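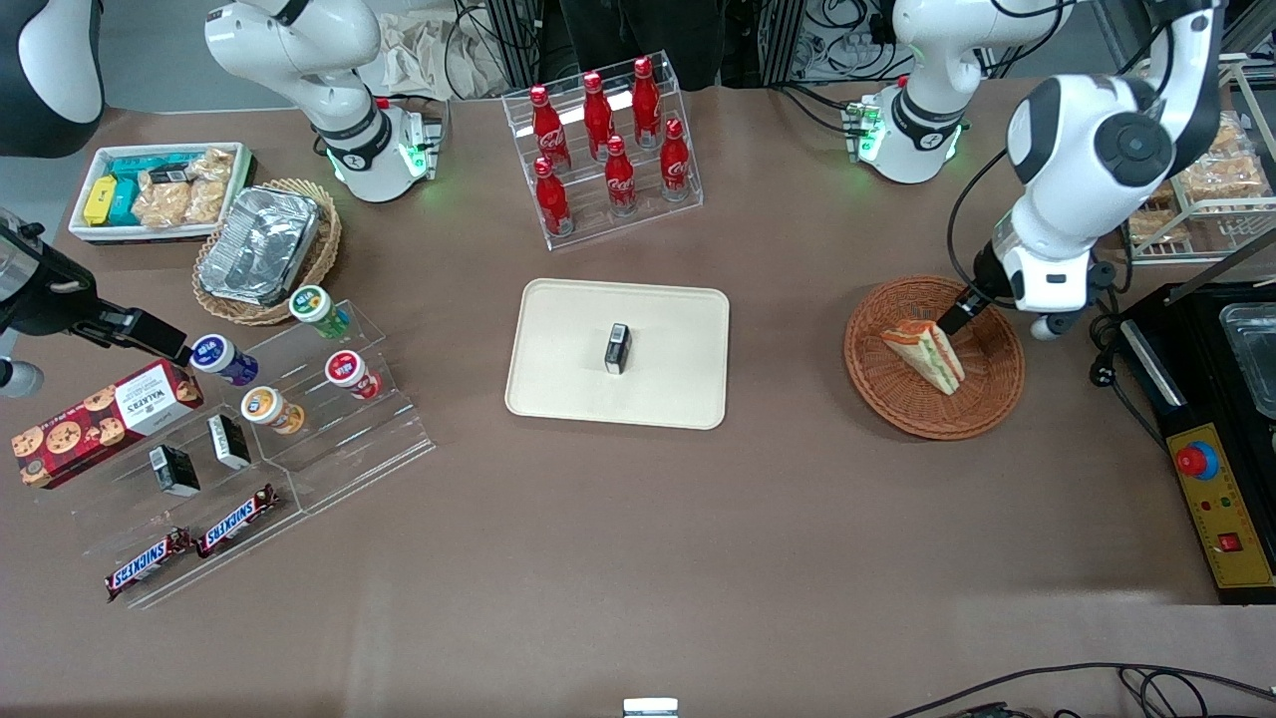
I got to the Hendriks open day in May around 90 minutes early, which tells you how badly I wanted to see the snack counter. Two white robot arms, one table, and a whole lot of sugar – my kind of demo!

Esther Sang, who runs the project at Clistent, let me hang over the rail while the left arm went down into a wicker basket after a sandwich wedge. I held my breath. (So did the guy next to me, and he works there.) Bread is hard, Esther told me. Coke bottles and jars keep their shape, but squeeze a sandwich wrong and you've got lunch on the floor.

Her team practiced with 317 sandwiches over the winter. I asked who ate them. "Mostly me," she said.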